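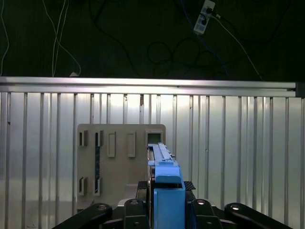
Fig. 5. Blue part upright, with the black mount behind.

Home | Kits | Manuals | Spare Casts | Contact

Section 5: Mounting the Tail

This section covers the tail of the Flonach juvenile sauropod cast. The hips and hind legs must already be standing (Section 4). The finished tail is 3,260 mm long, measured along the curve from the first tail vertebra to the tip. The support rail is 3,000 mm, and the last small vertebrae hang past the end of it on the steel wire.

You will need: the rail, the Danzer clamp set, the tail wire, a hex key, two-part epoxy, and soft sandbags or folded towels.

5.1 Sorting the vertebrae

1. Lay the casts on a padded floor in number order. The number is molded into the underside of each one.

2. Turn each cast so that the neural spine points up and slopes toward the tip of the tail. On the small vertebrae near the end the spine is only a low bump, so go by the number and the arrow.

3. Set the chevrons beside the joints they belong to. Each chevron hangs below the gap between two vertebrae. The first joint has none.

4. Dry fit everything before you open the epoxy.

Note: Kits packed before March have two vertebrae marked 17. The longer one goes first.

5.2 Attaching the rail

1. Bolt the rail to the hip bracket and leave it finger tight.

2. Support the free end with a trestle or a second person.

3. Set the first clamp 60 mm behind the hip bracket. Space the others by the marks on the paper template.

4. Check the line of the rail from the side and from behind, then tighten the hip bolts.

Caution: Do not let the rail hang from the hip bracket alone. The cast pelvis is hollow and can crack at the bolt holes.

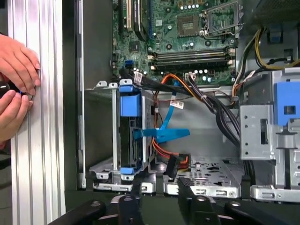
The vertebrae go on from the hip end, largest first, and every clamp should be firm before it takes any weight. Older kits came with a round steel bar, while current ones use grooved aluminum extrusion, and the two need different clamps. When you fit a small part against aluminum extrusion, use both hands in the way shown, the upper one flat across the grooves and the lower one curled around the part. Keep the part square to the profile while a helper turns the hex key.

5.3 Gluing

1. Mix a small batch of epoxy. It stays workable for 30 minutes.

2. Glue the chevrons only. The vertebrae stay dry so the tail can be taken down again.

3. Rest each chevron on a sandbag until the epoxy has set.

4. Fill the chevron seams with Vorix tinted putty and wipe off the extra with a damp cloth.

Note: The casts are light brown all the way through — a chip can be sanded smooth without showing white.

Caution: Keep the tail tip above head height or behind a barrier. It is the part most often broken by visitors.

Replacement tips are sold singly through Vendora. Quote the kit number from the lid.

Next: Section 6, Neck and Skull

30 shares | 3 comments

Comments

Our kit had the double 17 too. Swapped them and the curve came out right.

Is the putty the same as the one for the ribs? The color on ours looks more gray.

Please add the clamp template as a download, ours got torn.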